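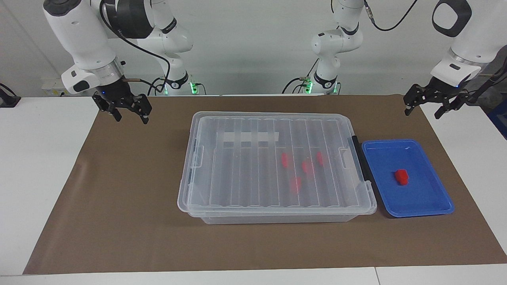 The two arms at the Midbridge club, with the lidded storage box and the blue tray.

I have been helping at the Midbridge robotics club for long enough to have opinions, and the one I hold most firmly (my family will tell you I hold it at dinner as well) is that we should let young people spend far more time on dull jobs. Give them a box with a lid, a tray, and a few small red blocks, and then leave them alone with it for a term!

I know how that sounds. When parents come round in April they are hoping for something that dances or kicks a ball, and I do understand, I love a dancing robot as much as the next person. But the students who chose the box task this year have learned more than any group I can remember, and they have done it by worrying over things most of us stopped noticing when we were three. How far do you have to move a lid before a hand fits in? Which arm ought to go first, and where should the other one wait in the meantime?

They called their project Usta, after a good deal of arguing, and their logbook has reached 334 entries. I read it with a cup of tea one evening, meaning to skim, and was still there at half past ten. Entry after entry is about the lid. There is a whole page on whether a block seen through ridged plastic should be trusted to be where it seems to be, and the handwriting changes halfway down as someone else takes up the quarrel.
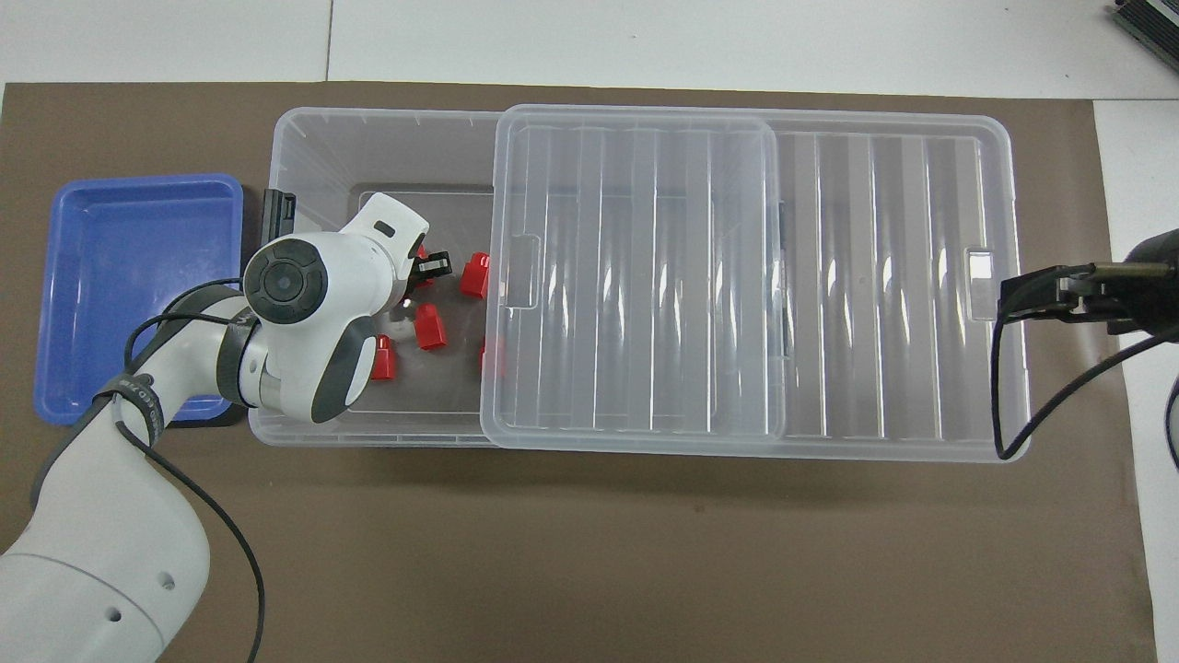 Reaching down among the blocks is a different sort of problem again, and it was the one that brought the quieter members out of themselves. The walls of the box are close, the blocks sit near one another, and every approach that suits one of them seems to be wrong for its neighbour. You can't shout your way through that. You have to look, and wait, and listen to the person next to you, who may well have spotted the better angle.

Now, the Cordier Cup, which we enter every year, gives its points for speed. I have nothing against the organisers, who are kind people and put on a splendid lunch, but I do think they have got this bit wrong. A team that hurries and a team that takes care can look much the same on a scoreboard, and I'd so like to see marks for a well-kept log, or for being able to explain a failed attempt to a judge. The Erkenura league already does something of the kind, and our lot came home from it chattering about other people's notebooks all the way down the motorway.

So my plea to anyone running a club is to leave the box task on the timetable next year, even if only two people sign up for it.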